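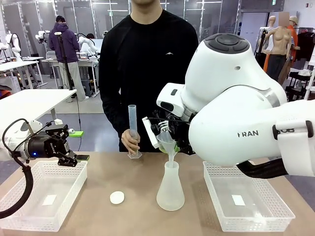

Reading an old book about the minimum wage

I finished last month a book about wages and prices in small towns between the two wars. It has 298 pages and no pictures, and I read it on the bus, mostly in the morning, when my head still works. I studied economics in another language, so I read slowly and I write words on the last page.

The part that stayed with me is the chapter on Driltley. There was a shoe factory there, and in the bad years it kept all its workers but cut the hours. The next town, Gakside, had a mill which did the opposite. It held the hourly wage where it was, and 37 people had to leave in one winter. The author is clearly on the side of the shoe factory. I was too, for some pages.

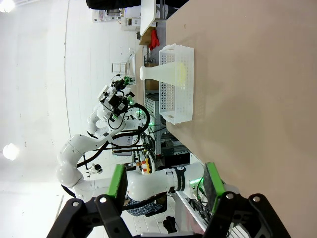 Then I started to think about what a family in Driltley could buy with the shorter week. Bread became cheaper in those years, but rent did not move much, and the author gives rent only one paragraph. I would like a table there. He has tables for leather, for coal and even for horse feed, so I suppose the rent books did not survive, or he did not look for them.

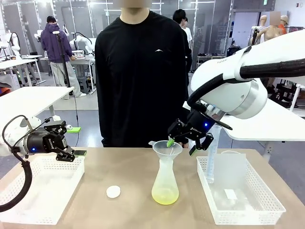
So who paid for the shorter hours?

Mostly the tenants, and after them the shopkeepers who gave them credit. The book says this only in a footnote, on page 55, where a grocer in Surdale writes that his customers owe him for six months. For me this footnote is worth more than the chapter around it.

I don't want to be unfair. The author explains very well why a fixed wage can hurt the person with the least experience, and he does it with simple words and almost no formulas. When I was a student I had to learn the same idea from a graph, and I could draw the graph long before I understood it. But he writes as if a worker can always move to the next town, and moving costs money. I have moved three times for work and I still remember each bill.
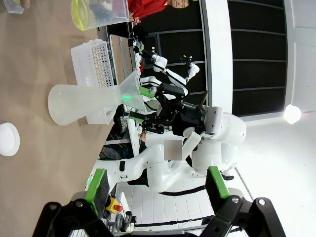

Gilchrist, April

I add a few lines because I went back to the library and found the second edition. The rent paragraph is now two paragraphs, still without a table. The footnote about the grocer is gone, and I could not find the reason in the new preface. I copied the old one by hand into my notebook before I returned the book.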